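Folding thick clothes on the bed

I have wanted to write about sweatshirts for a long time. It is maybe a strange subject for a blog which is mostly about my walks, but every year when the cold is almost finished I have the same problem. The thick clothes don't fit in the drawer, and I spend one full morning on the bed with them, folding and unfolding.

When I lived in Valcárcel I had a big wardrobe and I never folded anything. I hung everything, also the wool, and the shoulders became pointed. Then I moved to Drornavthorpe, to a flat with one chest of drawers that I bought used for 400 crowns, and I had to learn.

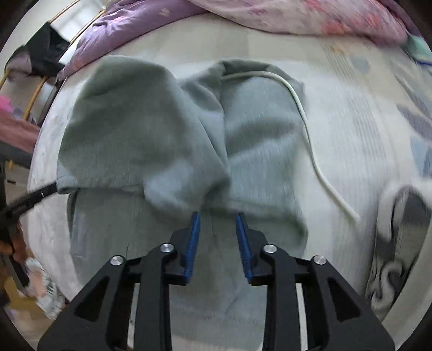

Written from Drornavthorpe, 15 February 2024
Filed under: home, small rooms

The most difficult piece is the one with the drawstring. A T-shirt is only a rectangle with two small wings, so you can't do it very wrong. A hooded sweatshirt has the hood, which is double, and the sleeves, which are long and heavy, and the cord that goes wherever it wants. If I leave the cord free it comes out of the pile, and later I pull it by mistake together with three other things.

My way is this. I put the sweatshirt on the bed with the front down and pass my hand over it from the middle to the sides, so that the big wrinkles go away. I don't look for perfection, the small wrinkles can stay. Then I bring one side to the center, with its sleeve laid down along the body, and after that the other side. The two sides should meet but not climb one on the other, or you get a hill in the middle and the drawer will not close. I was making this mistake for years.

After this comes the hood. Some people fold it down on the back first of all. I prefer to do it at the end and use it like a pocket: I roll the body from the bottom up, quite tight, and push the roll inside the hood. The cord goes in too. It makes a package like a small loaf, and it travels very well. I carried one like this to Skamdale in March last year, in a backpack where I was sure nothing more could enter.

The bed is a better place than the table for this work. My table is too narrow and the sleeves fall down on both sides. The only bad thing is that on a soft bed the lower layer moves when you pull the upper one, so I have learned to hold the hem with one hand while I fold with the other. I also stop now and then to lift the hem and check that nothing is folded double under it.

Fleece is another story. It is soft and fat, and it doesn't remember where you folded it. You make a nice line, you turn your back, and it has opened again. And if there is a fluffy blanket on the bed, the two of them stick a little and you must separate them before you can do anything. With fleece I gave up the rolling. I take it by the bottom hem, lift it and shake it one time, and let it come down flat. Then I fold it in 2 and again in 2, and press it with my arms to let the air go out. It will never be thin, but if I put it under the heavier clothes they do the pressing for me. 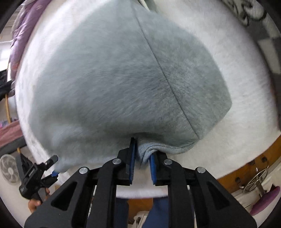

What goes where

The drawer at the bottom is for the fleece and the blankets. The one over it is for the sweatshirts, standing on their side like books, so that I can see all the colors without digging. I can put 6 in one row if I have rolled them well. For the T-shirts I bought a fabric box from Kerex, very simple, and it has kept its shape until now.

I don't put away everything at the same time. Here the cold can return when you already think about sandals, so one sweatshirt always stays on the chair by the door, not folded at all. The purple quilted blanket stays out too. I like to have it on my knees when I read, even in spring.

If you have some good method for the fleece, please write it in the comments. I would be very happy to try it before the next winter.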